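Setting up a toy burger station is one of my favorite ways to spend a slow afternoon with kids, and it takes 3 minutes once you have the pieces sorted!

## What you need

- A toy burger set with separate layers (buns, lettuce, tomato, cheese)
- A shallow tray for building in
- Something to stand the spare pieces up in. I like clear acrylic holders, but a dish rack for dollhouse plates or a strip of cardboard with slots works too
- A table you can walk all the way around

## Setting up

Put the tray in the middle of the table with the short end toward the builder. Line up your holders on both long sides and stand the ingredients on edge, close to the tray. Standing them up really helps – little hands can pinch a cheese slice from the top so much more easily than they can peel it off a flat table.

## Building

Start simple. Lay the lettuce down flat in the tray, ruffles and all, then set a tomato slice on top so a ring of green shows the whole way around. Once that looks good, let the builder pick the next layer and keep going up.

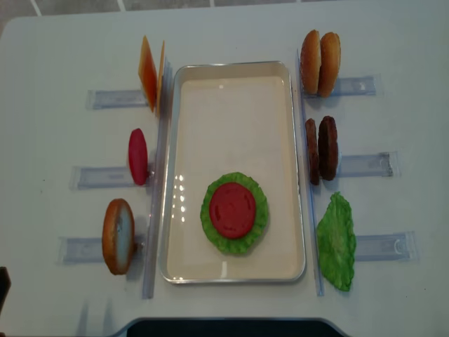

Dayana Villca wrote in to say her kids insist on the bottom bun going down first, every single time, and that a burger started on lettuce is a salad. Fair enough, Dayana! Bun first is great for older kids who want the full sandwich. With my youngest I leave the bread for last, then we slide the whole stack onto it together (giggling is guaranteed).

## Make it harder

Call out an order and have them build it from memory. Two layers is plenty to begin with, and you can add one each round. Swap jobs after every burger so everybody gets a turn at taking orders.

When you're done, stand the pieces back in their holders and it's ready for the next customer.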